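Can a robot tidy my desk yet?

June 19, 2025

I have a junk drawer. You have one too, I'd bet, and if you don't then you've got a junk basket or a junk shelf or a coat pocket that does the same job. Mine lives in the kitchen at the Flallesby apartment and last weekend I emptied the whole thing onto the counter, put most of it back, and timed myself. Twenty minutes, including one phone call and a long pause over a key I couldn't place.

I did this because I've been reading (and watching, and pestering people) about household robots since April, and I keep landing on the same question. Everybody wants to know when a machine will do the laundry or cook dinner. I want to know when one will put a binder clip back in a drawer. It sounds like such a small ask! It's a whole bundle of hard problems wearing a small hat, and I find that wonderful.

Let me back up. My friend Lieven Geerts fixes packaging machines for a living. He thinks my interest in home robots is adorable. His machines at the Dastum plant put caps on bottles all day long, faster than I can follow, and they've done it for years. When I asked him why one of those couldn't load my dishwasher he laughed for a while and then gave me a really good answer. Every bottle on his line arrives standing up, in the same spot, facing the same way, and a good part of his job is making sure of that. Tip a single bottle over and the line stops and somebody walks over to deal with it. My kitchen, he said, is all tipped-over bottles.

I've thought about that a lot. A factory spends its money making the world neat so the machine can be simple. A home robot has to work in a world that nobody has neatened for it, and often the neatening is the very thing you wanted it for.

So, drawers. Think about what you do when you put something away in a little desktop drawer unit. You pull the drawer out far enough, but not so far that it falls off its rails. If the unit is light, the whole thing wants to slide toward you, so you put your other hand on top without deciding to. You drop the thing in. Maybe it lands sticking up, and you flatten it with a finger. Then you push the drawer shut, and if it catches, you know it from the feel before you see it, and you jiggle.

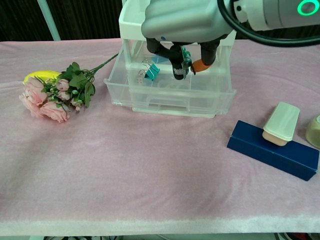
Each of those steps is its own project for a robot. See-through plastic is a famous headache, for a start. Plenty of depth cameras work by bouncing light off things or matching up patterns, and clear plastic lets light through or throws it off in odd directions, so the camera can end up measuring what's behind the wall of the drawer and missing the wall. Then there's the reach. A drawer is a shallow box with four sides, and a gripper is a pretty bulky thing compared to two fingertips. Going in from straight above is the safe way, but you still have to get down between the walls, close on something small, and come back out without taking the drawer along for the ride.

And small things are hard in their own way! A binder clip with its handles folded is a lovely shape for a person, all those edges to pinch. Fold the handles the other way and it's a new shape. A die is easier, being a cube, but it's so little that being off by the width of a pencil lead or two can matter. Soft fingertips help a lot with this. Rubber gives a bit, so a grip that's slightly wrong still holds. I'm a big fan of rubber. I think it's the least glamorous and most useful thing on a lot of robots.

The part that has me excited is how these skills are being learned now. When I first got curious, I assumed someone sat down and wrote out every motion. Some of that still goes on. But a lot of the newer work has a person guide the arm through a chore again and again, with the cameras running, and then a program learns from all those examples what to do next given what it sees. Zofia Zieliński, who I met at a library talk and who has since put up with a great many emails from me, spent part of her spring doing exactly this. She told me her first good session was 60 tries at one drawer task. I asked if it was boring. She said the first hour was boring and then she started noticing her own hands, how she always came in from the same side, how she slowed down just before touching anything. If you always do it the same way, the robot only learns that way. So she started messing the table up on purpose between tries.

I love that. Somewhere there are people whose job is to make a mess thoughtfully.

She also gave me the most useful rule I've picked up so far for reading robot news, and I pass it on gladly. When you watch a demo, ask what would happen if you moved the object by a hand's width, and then ask what would happen if you swapped the tablecloth. Fuzzy cloth, shiny counter, patterned oilcloth, it can all throw a system off if it only ever learned on plain white. A video won't usually tell you, but you start to look for it, and after a while you get a sense of which clips were filmed in a place with some variety to it.

So where are we? My own scorecard, as an interested person with no lab and no money riding on it:

Vacuuming a floor: yes, with the usual sock-related exceptions. Mine is an Elletti, it's on its second brush, and I'm fond of it.

Mowing a simple lawn: yes.

Picking one known thing up from an open table and putting it in a box: mostly yes, if someone has set it up with care.

Opening a drawer, putting a thing in, closing it: sometimes, slowly, and I would still want a person nearby.

Sorting a junk drawer it has never seen, in a kitchen it has never seen: not yet. The gripping is half of it. The other half is knowing that the dead battery goes out and the weird key stays, and I'm not sure I could teach that to a houseguest.

Folding a fitted sheet: I can't do this either.

Lieven thinks home robots that really help are further off than I do, and we have a bet on it, with dinner at Czerwiński going to the winner. His case is money. An arm that costs more than a used car needs to do a lot of tidying before it beats a person with 20 minutes and a radio on. Mine is that the learning keeps getting easier to share. If one drawer in one room teaches a machine something about all drawers, then each hour of someone patiently guiding an arm counts for more than it used to. We've agreed on what settles the bet, too: two drawers, picked by him, in a house I've never lived in, and the robot has to put away whatever he leaves on the counter.

I've already told him he isn't allowed to leave out loose rice.

If any of you work with arms like this, or have one at home (lucky!), please write in and tell me what it's bad at. I get plenty of the success stories. I'd especially like to hear about drawers that stick, and about tape. I have a whole list of questions about tape.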